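When the Binder Won't Go In: Finding a Grip Fault on Our Shelving Arm

Mitra Vahidi, second-year project report, Flurndale robotics module

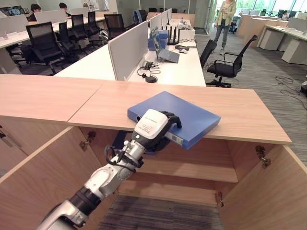
Figure 1. The gripper holding the blue binder at the front edge of the cabinet top.

1. What we were trying to do

Our task for the spring term was to get the arm to pick up an office binder, carry it to an open cabinet and put it on the shelf. I loved this project from the first week! We called our control program Quan, and by February it could do the whole job with a thin folder almost every time. Then we moved on to a binder with a thick spine and everything started to go wrong.

2. The fault

We ran 18 trials with the thick binder and only 13 ended with it on the shelf. In four of the others the binder swung round in the fingers as it came past the edge of the cabinet top, and the arm carried on pushing as if nothing had changed. In the last one it slipped out completely and landed on the carpet with a very loud slap.

The drop looked the most dramatic, but the pushing worried me far more. Quan only checked that the fingers were closed. It had no idea that the binder was now tilted and pressing on the wood, so it kept driving towards the shelf until I hit the stop button. The force reading climbed the whole time and our code simply never looked at it.

3. Finding the cause

My first guess was weak grip, so I turned the grip force up. That made a small dent in the cover and the binder still swung round (sorry to whoever owned it). Next I replayed the joint logs one step at a time, which sounds dull but was my favourite afternoon of the whole term.

The logs showed that Quan always gripped at a fixed distance from the end of the spine. With the thin folder this hardly mattered. The thick binder is heavier and its weight sits well away from the fingers, so any touch on the cabinet edge turned it like a lever. Our path also passed very close to that edge. I had planned it with the thin folder and never measured it again - my mistake, and an easy one to make when things are going well.

4. What we changed

The grip point is now worked out from the length of the binder. The path goes out further before it comes down to the shelf. Quan also reads the wrist force during the whole move, and if it goes over the limit the arm stops, backs away slowly and waits for a person to press continue.

My supervisor, Manouchehr Shahbazi, asked for one more rule: no hands inside the cabinet doors while the arm is powered. I had reached in twice during the early trials to straighten a binder, and I shouldn't have.

5. Still to do

The force limit is set by hand and is too touchy with light folders, where it stopped the arm 3 times for no good reason. I would like to set it from the weight measured just after the lift. I also want to try binders that are partly full, where the paper can slide about inside.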